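FOR IMMEDIATE RELEASE

June 4, 2020

Jimstead Workshop Pair Announce Chu, a Robot That Will One Day Fold Your Sweater

JIMSTEAD — Pascal Jacquet and Kai-wen Yau, members of the Wimisska shared workshop on Pumerberg Road, today announced Chu, a home-built laundry robot currently made up of a gripper, a folder of recordings and a strong sense of direction. The arm will follow when the arm is paid for.

Work on Chu began in January, when the pair took over the bench between the drill press and the kiln. The first plan called for building the whole machine at once. The second plan, adopted after the members were shown what a shoulder motor costs, starts at the fingers and works backward.

For now the gripper is held by a person, who uses it to pick up, spread and fold clothes at home while a camera records each attempt. The recordings will later be used to teach the arm. Chu's makers have so far logged 892 attempts, a number that includes every dropped sock.

"People ask when it will fold laundry by itself," said Yau. "I tell them it already folds laundry, provided I'm holding it. My mother says she had one of those for years and it was called Kai-wen."

The workshop bench was ruled out early as a place to practice. It is flat, hard and evenly lit, and in Jacquet's experience laundry is never any of these things. Sessions moved to beds, where the sheets wrinkle and the blankets wander. Knitwear has proved the hardest going. T-shirts behave like paper once you get hold of a corner, but a heavy sweater has no real corners and sags wherever it is not being watched.

"The jaws were my department," said Jacquet, who has redrawn them 4 times. "The early ones held a pencil beautifully. If you need a pencil folded, call me."

Parts for the gripper have come to just over $400, not counting one pillowcase, which has been replaced. The linkage is driven by hand and can be taken apart on a kitchen table with a single hex key, assuming the hex key is where it was left. Drawings and a parts list are in the blue binder at Wimisska and may be copied by any member who puts the binder back.

The next stage is a mount that will let the same gripper bolt to an arm without changing the fingers. The pair have 2 designs for it and one opinion each. Both versions will be tried on the bench before either is allowed near a clean load.
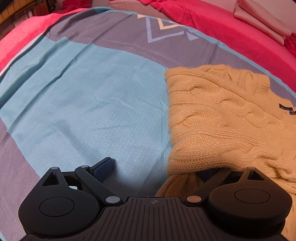 Members who would like to try a session with the hand-held version can leave their names at the Wimisska front desk. Bring your own laundry, washed.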